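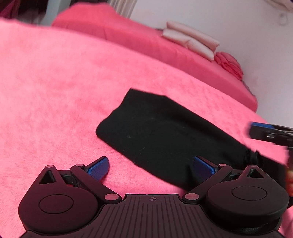 4. 결과와 논의: 검은 빨래를 따로 모으는 사람들

4.1 "검은 것끼리"라는 규칙은 어디서 오는가

앞 장에서 설문의 뼈대를 설명했으니 이제 좀 재미있는 이야기를 해도 될 것 같다. 나는 이 연구를 시작할 때 세탁물을 나누는 기준이 당연히 색일 거라고 믿었다. 흰 것, 색깔 있는 것, 검은 것. 우리 집이 그렇게 했고, 세탁 안내서도 대체로 그렇게 쓰여 있으니까. 그런데 콘담(Kondham)과 보크콤(Borkcombe) 두 지역에서 모은 응답 762건을 읽다 보니 색은 생각보다 훨씬 늦게 등장하는 말이었다. 사람들은 먼저 "밖에 입고 나가는 것"과 "집에서 입는 것"을 나누고, 그다음에 수건을 빼고, 그러고 나서야 검은 옷 이야기를 꺼냈다.

재미있는 점은 검은 옷만큼은 다들 할 말이 많았다는 것이다! 빨간 옷은 "물이 빠진다"로 끝나고 흰옷은 "삶는다" 아니면 "안 산다"로 끝나는데, 검은 옷 문항의 자유 응답은 길이부터 달랐다. 뒤집어서 빤다, 찬물에만 빤다, 수건하고는 절대 안 된다(이 "절대"가 정말 자주 나온다), 그늘에 넌다, 아예 손으로 빤다. 한 응답자는 검은 바지를 세탁기에 넣는 날이면 다른 빨래를 전부 미룬다고 적었다. 이유를 묻는 칸에는 "엄마가 그랬다"고만 되어 있었다.

이 "엄마가 그랬다"를 나는 처음에 무응답에 가까운 것으로 분류했다가 나중에 코드를 다시 짰다. 세탁 습관의 전수에 관한 응답으로 따로 빼 놓고 보니, 검은 옷 문항에서만 유독 그 비율이 높았다. 수건이나 침구에서는 가족이 거의 나오지 않는다. 침구 빨래는 각자 알아서 배우는데 검은 옷 빨래는 누가 하는 걸 보고 배운다는 뜻일까? 지금 자료로는 거기까지 말하기 어렵다. 다만 면담을 한 29가구로 범위를 좁혀도 경향은 비슷했다.

4.2 바랜 검정과 먼지 묻은 검정

면담에서 나를 제일 헷갈리게 한 말은 "검은색이 죽었다"였다. 처음에는 모두 같은 뜻으로 쓰는 줄 알고 받아 적었는데, 녹취를 다시 들으니 서로 다른 것을 가리키고 있었다. 어떤 사람에게는 염료가 빠져서 회색이나 갈색 쪽으로 기운 상태였고, 어떤 사람에게는 표면에 보풀이 일어 뿌옇게 보이는 상태였고, 또 어떤 사람에게는 그냥 먼지가 붙은 상태였다. 세 가지는 원인도 대처도 다르다. 보풀이라면 마찰을 줄여야 하고, 먼지라면 옷솔 한 번으로 해결되니 빨 필요조차 없을 때가 많다.

그런데도 대처는 거의 하나로 모였다. 다시 빤다! 먼지가 묻어서 죽어 보이는 바지를 또 빨고, 그러다 마찰로 보풀이 일고, 그래서 또 빤다. 면담에 응한 가구 가운데 7가구가 이 순환을 스스로 설명해 주었다. 설명하면서 웃는 분도 있었는데, 알면서도 그렇게 된다고 했다. 나도 검은 면 티셔츠를 꽤 여러 장 그렇게 보낸 사람이라 받아 적으면서 조금 뜨끔했다.

검은 천은 옷이 아닐 때도 있다. 그림 1에 나오는 것 같은 검은 천을 두고도 이것을 검은 빨래에 넣을지 말지는 집마다 갈릴 수 있다. 면담에서는 덮개나 보자기로 쓰는 검은 천이 종종 화제가 되었는데, 어느 집에서는 옷과 같은 대접을 받고 어느 집에서는 걸레와 함께 들어갔다. 같은 색이고 같은 면인데도 그렇다. 몸에 닿느냐 아니냐가 색을 이기는 경우라고 볼 수 있고, 4.1에서 본 "밖에 입고 나가는 것"의 구분과도 이어진다. 설문에는 옷이 아닌 직물을 묻는 항목이 따로 없었다. 다음 조사에서는 꼭 넣고 싶다.

4.3 세제 이야기를 안 할 수 없다

검은 옷 전용 세제를 쓴다는 응답은 두 지역 모두에서 나왔다. 지역 업체인 던디코(Dundico)의 제품을 적은 사람이 많았는데, 이건 효능보다는 유통의 문제로 보는 편이 안전하다. 콘담의 작은 가게들에는 전용 세제가 그것 하나만 놓여 있는 곳이 흔했다. 선택지가 하나인 곳에서 그것을 골랐다고 해서 선호라고 부를 수는 없다.

더 흥미로웠던 것은 쓰는 방법이다. 전용 세제를 사 놓고 일반 세제와 섞어 쓰는 사람들이 있었다. "아까워서"라는 분도 있고 "그것만 넣으면 안 빨린 것 같아서"라는 분도 있다. 두 번째 대답이 나는 무척 마음에 든다. 거품이 적고 향이 약하면 깨끗해졌다는 느낌이 덜하다는 것인데, 그러니까 이 사람들에게 검은 옷의 세탁은 색을 지키는 일인 동시에 빨았다는 실감을 얻는 일이기도 하다. 두 목적은 자주 부딪친다. 색을 지키려면 덜 빨아야 하고, 실감을 얻으려면 더 빨아야 한다.

식초를 넣는다는 응답도 있었고 소금을 넣는다는 응답도 있었다. 둘 다 색을 "잡아 준다"고 표현했다. 화학적으로 따지는 것은 이 논문의 범위를 벗어나고 내 능력도 벗어난다(염색 공학 쪽 독자께는 미리 죄송하다는 말씀을 드린다). 여기서는 소금파와 식초파가 한 가구 안에 함께 있는 경우가 없었다는 점만 적어 둔다. 집마다 하나씩만 믿는다.

4.4 수선집에서 들은 것

보크콤의 수선집 페테르센(Petersen)에는 두 번 찾아갔다. 원래는 수선 기록만 볼 생각이었는데 오후 4시쯤 되면 손님이 뜸해서 이야기를 오래 들을 수 있었다. 수선집에서는 검은 실이 한 가지가 아니다. 새 검정에 맞는 실과 오래 입은 검정에 맞는 실이 서랍에 나뉘어 있고, 손님이 바지를 올려놓으면 천 옆에 실을 나란히 대 보고 고른다. 새까만 실로 오래된 바지 밑단을 박으면 그 줄만 둥둥 뜬다는 것이다.

이 말을 듣고 나는 면담 기록을 한 번 더 뒤졌다. 검은 위아래를 따로 산 사람들이 왜 꼭 함께 빨아야 한다고 했는지가 그제야 이해되었다. 따로 빨면 바래는 속도가 달라지고, 나중에는 같이 입을 수 없게 된다. 어떤 응답자는 이것을 "같이 늙게 한다"고 썼다. 처음 읽었을 때는 멋을 부린 표현이라고만 생각해서 코드도 붙이지 않았는데, 꽤 정확한 관리 규칙이었던 셈이다. 분류표에 "속도 맞추기" 항목을 추가한 것이 이때다.

수선 기록 쪽은 기대만큼 쓸모가 있지는 않았다. 색을 적어 두는 칸이 없어서 품목과 작업 내용만으로 검은 옷을 가려낼 수가 없었다. 9월 기록에만 손글씨로 색이 적혀 있었는데, 한 달 치로 무엇을 비교하기에는 무리라서 분석에서는 뺐다. 대신 서랍 속 실에 관한 대화는 면담 자료와 같은 방식으로 전사해 부록에 실었다.

4.5 두 지역의 차이에 대해

콘담과 보크콤을 나란히 놓으면 검은 옷을 따로 빤다는 응답은 콘담이 조금 더 많다. 나는 이 차이를 크게 다루지 않으려고 한다. 콘담 쪽 표본에는 혼자 사는 사람이 적고, 빨래가 많은 집일수록 나누어 돌리기가 쉽다. 혼자 살면 검은 것만으로 한 통을 채우는 데 몇 주가 걸리기도 하니, 그냥 다 넣고 찬물로 돌리는 쪽이 합리적이다. 혼자 사는 응답자들이 "따로 빨아야 하는데"라는 말을 가장 많이 쓴다는 점은 그래도 눈에 띈다. 규칙은 알고 있고 빨랫감이 모자랄 뿐이다. 가구원 수를 넣고 다시 돌린 결과는 다음 절의 표에 정리했다.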